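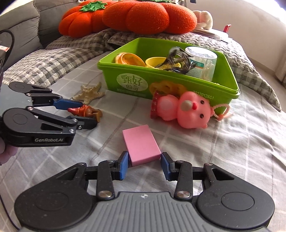
Vinh Trịnh would put the rule in one line: if the person holding the gripper can't say what counts as finished, don't start recording. Lăcrămioara Furtună thinks that asks too much of new operators, and would rather have them record first and sort later. Both positions come up again in Section 7.4, where the cost of sorting is worked out.

Chapter 7
Good Practice for Hand-Held Demonstrations

In Chapter 6 the robot was bolted to a bench and the rules dealt mostly with keeping people away from it. In this chapter a person carries the tools, one in each hand, and works with household objects where they are normally found. Guards and light curtains have no part in this. What needs rules is the way the work is done, so that a demonstration made by one operator can be used alongside a demonstration made by another.

The chapter follows the Tostness house rules, which were written for small teams and fit on two pages. They cover four matters: the task statement, the workspace, the grip, and the record.

The task statement comes first. It names the object, the place it starts from and the place it should end up. "Tidy the bed" is not a task statement. "Put the loose toys in the green box" is. 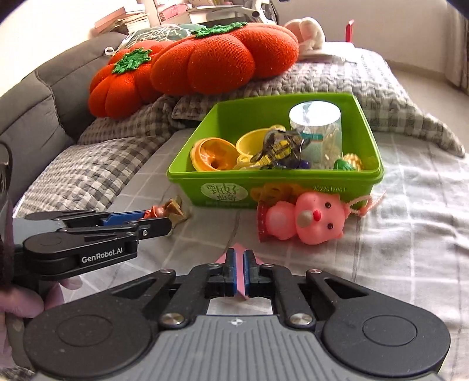 Figure 7.1 Two hand-held grippers in use over a bed, with an open box of toys.

The workspace rule is short. Leave the furniture and bedding as they are, but remove anything sharp, hot or private before the first take. Cables must run behind the operator and must not cross the area being worked on.

The grip rule says to close the fingers only as far as needed to hold the object. Soft items change shape under pressure, and a hard squeeze teaches a hard squeeze. If an object is dropped, the take continues and the drop is noted.

The record is where most teams fall short. In a July review at Ardeleanu, Dorin Voicu checked 450 takes and found 31 with no task statement and 104 with no note of who had held the tools. All 31 were discarded. Most of the others could be traced through the sign-out sheet.

Before reading on, write a task statement for clearing your own desk. You will need it in Section 7.2.

Related chapters
Chapter 4: Labels and Logs
Chapter 6: Fixed Arms and Fenced Cells
Chapter 9: Sharing Records Between Sites
Appendix B: The Skumley Checklist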